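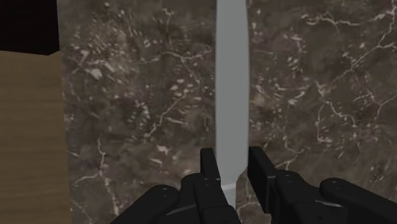 Home | Reviews | Festival Diary | About

I finally got along to see Arriaga last night, after weeks of telling everyone at work I was going to, and I've been humming the closing song ever since. It's a small film about two sisters who inherit a ferry nobody wants to ride, and if that sounds slow, well, it is a bit – but in the way a long drive up the coast is slow, when you've got a thermos and good company and don't much mind when you arrive.

We saw it at the old picture theatre in Bendthorpe, which seats 800 and had maybe a third of that in, all of us rugged up because the heating only reaches the front rows. The colour is gorgeous, all those greys and greens on the harbour! My favourite bit was the argument in the engine room, done in one long take with hardly any music under it. I did lose the thread near the middle (there's a cousin who turns up and I never worked out whose cousin he was).

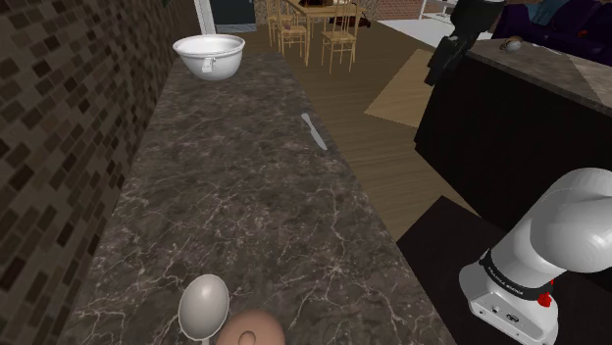 Flostent wrote in to say the cousin belongs to the older sister's husband, and that I'd have caught it if I hadn't been off at the candy bar. Fair enough, I did duck out for a choc top.

The same director has another one, Sinareo, due in October. Tickets for Arriaga are $15, or $8 for the morning session, and it's on for another fortnight. Take a blanket.

Contact | © Festival Diary | Back to top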